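**Ticket: bench 7 power / gripper budget for February**
Opened by: Finlay Paterson
Status: open, waiting on quote
Date: 6 Nov 2019

Short version - need a decision on spend before Munden closes the order list. Budget line is 3000, has to cover pads, power and spare mounts.

### Problem

Plug task on bench 7 keeps getting logged as "setup fault". Operators say the strip moves when they push a plug in. Could be the strip, could be the pads. Don't want to buy both blind.

### Checked so far

1. Went thru the logs. Faults are all on the strip task, none on the cup or box tasks.
2. Swapped operator, same complaint. So not a training thing I think.
3. Looked at the bench from the gripper side, fingers open. Strip is the white three-socket one with the blue panels, a switch for each socket. Gray cable goes off to the right. Pads are the dark ones on the green mounts.
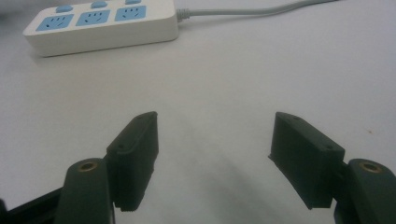

4. Asked Tennant about clamp-down strips. They do one, lead time 60 days. Too late if we order after this month.
5. Wekov can do softer pads on the same mounts, sold per pair. No price yet, chased twice.

### Options

- A: clamps only. Cheapest, keeps current strips.
- B: new pads only. Only worth it if the plug is slipping, and we havent shown that.
- C: both, and drop the spare mounts to Februrary.

My vote is A first, run the task for 7 days, then look at pads. Jinell has the purchase form, needs a cost code before it goes anywhere.

### Still need

- price from Wekov, incl. shipping
- OK from Munden to drill the tabletop for clamps, otherwise its tape
- someone to confirm which cost code - old one bounced

Leaving open til the quote is in.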